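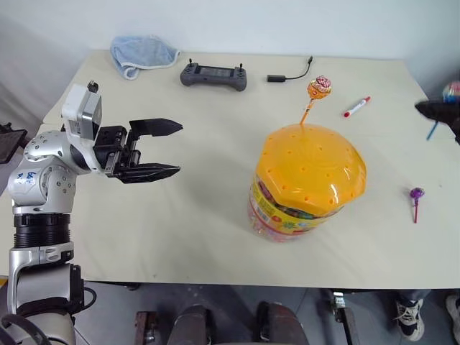

Figure 3. Robotic arm with a two-finger gripper, open, over a pale work surface.

4. Fuel windows and the timing of the first stop

4.1 What the stint data show

We now come to the part of the study we most looked forward to. Endurance races are often talked about as if they were decided by raw pace, and over a single lap they are. Over a full race distance the picture is much richer, and the first pit stop turns out to carry a surprising share of the final result. To look at this closely we used the complete timing record of the Drinard 300, a 300-lap sports car race run on Sunday, September 29, 2024, in which 21 cars took the start. The circuit is short and narrow, with one real passing zone, so time lost in traffic is hard to win back. For anyone who enjoys strategy, it is a wonderful place to work.

Each car's race was split into stints, where a stint is the run of green-flag laps between two visits to pit lane. We removed the in-lap, the out-lap and every lap run behind the safety car. We then fitted a straight line to the lap times in each stint, with one term for fuel burned off (which makes the car faster) and one for tire wear (which makes it slower). These two effects pull against each other, and it is a real pleasure to see how cleanly they separate once traffic laps are taken out. Early in a stint the fuel effect wins and lap times drop. Later the tires take over, and the curve bends upward again.

The point where the curve bends is what we call the turnover lap. Teams on the harder Venulow tire reached it late, often so late that the fuel tank ran dry first. Teams on the softer Mesine tire reached it well inside the fuel window, and this is where the interesting choices begin. A crew on the softer tire can stop at the turnover lap and give up fuel range, or stay out to the end of the tank and pay for it in slower laps.

4.2 Stopping early against stopping late

We ran the race model forward from the end of the first stint under both choices, holding everything else fixed. In clean air, staying out is better. The extra laps of range sometimes save a whole stop near the end, and a saved stop covers a lot of slow laps. In traffic the answer flips. A car that stops early rejoins behind the main pack with open track ahead of it, and its fresh tires are worth the most exactly when its rivals' tires are worth the least. We had expected some effect of this kind, but the size of it delighted us.

The flip depends strongly on gap size. When the car ahead is within 3 seconds at the turnover lap, the early stop is the better bet in nearly every run of the model. Beyond that distance the advantage fades quickly, and the late stop takes over. This gives crews a simple rule that can be checked from the pit wall with nothing more than the live timing screen.

4.3 The effect of a late safety car

Safety car periods complicate all of this. The last one at Drinard began on lap 195, when most of the field was between stops. Cars that had stopped early in the first stint were out of step with the leaders by then, and several of them could pit under yellow at a much smaller cost. It would be easy to call this luck, and part of it is. But being out of step with the field has a value of its own, because it gives a crew a different set of chances from everyone else. We tested this by moving the safety car to every possible lap in the second half of the race. The early stoppers gained more often than they lost, and the gains were larger than the losses.

We should be careful here. One race at one circuit can't settle the matter, and a wider track with easier passing would weaken the traffic effect on which so much of our result rests. Tire behavior also changes with track temperature, which our model treats as constant within a stint. We plan to repeat the analysis on the October round at Yusuf, where the lap is longer and the straights are far more generous. If the same rule holds there, even in a weaker form, we'd be very excited to see it tried in the Drinard field next season.

Section 5 extends the model to driver changes, which set a lower limit on the length of each stop.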